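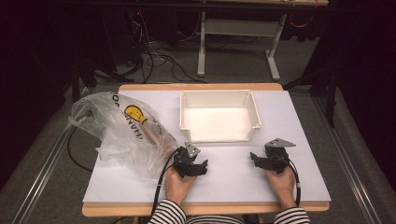
Speaker notes, Gruvgate student project evening
Talk: "Teaching with our hands"

Slide 1. Welcome

Good evening, and thank you all so much for coming out, especially the parents who drove in through that rain. (Wait for people to sit. The back row always takes a minute.) I'm speaking for the whole class tonight, so when I say "we" I mean everybody in the October group, including the ones hiding by the snack table.

Our project is called Jendero. We wanted to see whether a class of beginners could collect good enough examples of everyday hand work for a robot arm to learn from. You hold a gripper in each hand, you do a small job at a table, and the job gets recorded. Then you do it again. And again!

Slide 2. Why such small jobs

When we started, everyone had grand ideas. Folding shirts, making sandwiches, setting a table for four with napkins (I will admit the napkins were mine). Our teacher let us dream for one whole afternoon and then asked us to pick up a plastic bag without using our fingers. That settled things pretty quickly.

A bag is a wonderful problem. It has no real shape, it slides, it folds over on itself, and you can see right through it, so the camera has a hard time with it too. A tray is friendlier. It stays where you put it and it has a rim you can aim for. So our main job became bag and tray, and we stayed with it for most of the term.

Slide 3. How a session goes

Go slowly through this one, people like the practical part.

We work in teams of 3. One person has the grippers, one watches the recording, and one resets the table and writes in the log. We trade places every 5 runs, partly to be fair and partly because your wrists get tired long before you notice it. Start with the jaws open and just over the table, breathe out, and then go. If you fumble, finish the run anyway and mark it in the log. We threw away too many fumbles in the first month and wished we had them back later.

Cables deserve their own mention. Let them hang toward you, and check them before you start. I still forget.

Slide 4. The numbers

We finished with 793 runs that we trust. (Pause here, the team earned it.) There were more than that on the drive, but Ağca, which is what we named our sorting script, flagged the ones where the log and the recording didn't match, and we went through those by hand over a lot of lunch breaks.

Slide 5. Going to Turkeo

In the spring we're taking all of this to the Turkeo student meet, where each team brings its recordings and gets 4 tries with an arm on a table it has never seen. We're excited and a bit scared. Our practice tries have been mixed, with the tray going well and the bag still winning more often than we'd like.

If you have questions, I'd love to take them now, and afterward please come up and try the grippers yourselves. Kids first, please, and roll up long sleeves.

(If time is short, skip the lunch break story and go straight to Turkeo. Remember to thank the school for the room.)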